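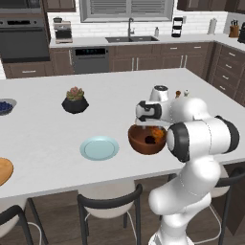

2023-09-05

Pickled okra day! I have wanted to do this since Sarla Singhal let me eat half a jar of hers last December, standing up at her counter with the lid still in my hand. She finally wrote the brine down for me, on the back of a parking receipt, and I've copied it here so I don't lose it.

Equal parts white vinegar and water, 2 tablespoons of salt, garlic, mustard seed, dill, one dried chili per jar. Boil the brine, pour it over, leave half an inch at the top. Pack the okra tight, first layer stem down, next layer stem up, so the tips slot in between each other. I loved that part. It's like a puzzle you get to eat!

The pods came from the farm stand out past Hanley, all small ones, none longer than my finger. Ismael told me the big ones go woody and he was right, I snapped one to check and it was like a green twig. I trimmed the stems but didn't cut into the pods (Sarla underlined that on the receipt, twice).

Got 8 jars out of it. Four are plain, and the rest have a slice of lemon and some coriander seed, my own idea, so we'll see. One lid pinged while I was on the phone with Wanda and I yelled right in her ear, poor thing. The last one took forever but it went down in the end.

Now they have to sit for 4 weeks. Four weeks! I've already moved one jar to the front of the shelf. Sarita wants a lemon one and I owe Venkatesh something for the loan of his big pot, which I still have to scrub.

Need more dill. Green tomatoes next, if the frost holds off.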